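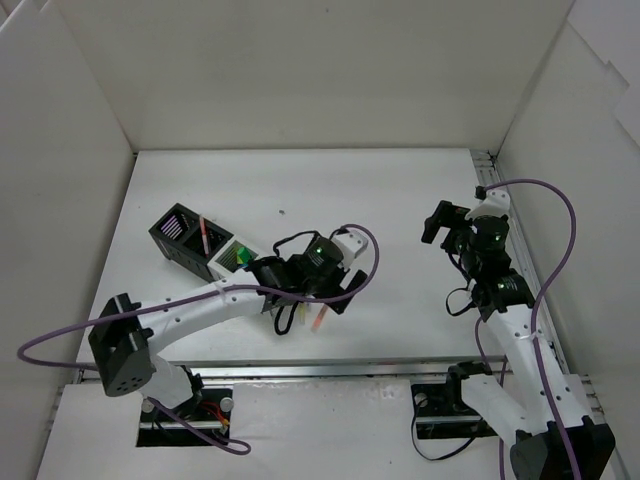

**July walk-through, Janville building**

Thank you all for having me round again, it's always a pleasure, and the coffee was lovely.

- [x] Exits clear. All 5 doors open easily, and the one by the stairs has finally stopped sticking!
- [x] Extinguishers, 6 on the wall, tags up to date.
- [ ] First aid box. Low on bandages and out of eye wash, so please reorder before the Painemal crew moves in.
- [x] White work surfaces wiped down.
- [ ] Emergency lights. The one in the back hall went dim after 5 minutes (I did stand there and wait, bless it). New battery, please.
- [ ] Storeroom. The Kuvska boxes are stacked too close to the heater again. I know space is tight, but do move them.

I'll stop by after lunch to look at the last three.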